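Grey Water, Low Flow: Vasanthi Bandara on Sink Drains in Older Buildings
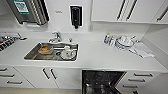
A kitchen counter with a stainless steel sink and an open dishwasher below.

6/8/24

Vasanthi Bandara has inspected drain lines for Lodbridge for 11 years, mostly in apartment buildings put up before low-flow fixtures became common. Her view is that the pipes in those buildings were sized for more water than they now carry.

"A two-inch horizontal branch needs a certain depth of flow to move solids," she said. "Cut the flow in half and grease settles in the first long run past the trap."

Her data come from the Grurden survey, which logged 1,638 kitchen drains. Of those, 249 had a partial blockage on the horizontal branch. Most of the residents had not reported a problem. Bandara attributes this to the slow rate of buildup. "The sink still drains. It takes forty seconds where it used to take fifteen, and people adjust."

Slope was the second variable. The original drawings for the Ollero building call for a quarter inch per foot. Measured slope on several branches was closer to an eighth, and one section had sagged between hangers and was holding standing water.

Asked about chemical cleaners, she was brief. "They open a channel through the grease and leave the rest on the wall. I would cable the line, then flush it with a full basin of hot water."

Her report recommends adding a cleanout at each change of direction and spacing hangers no more than four feet apart on plastic pipe. Amarasinghe, the second building in the program, will have its branches rehung in September. Flow readings will be repeated there once the work is finished.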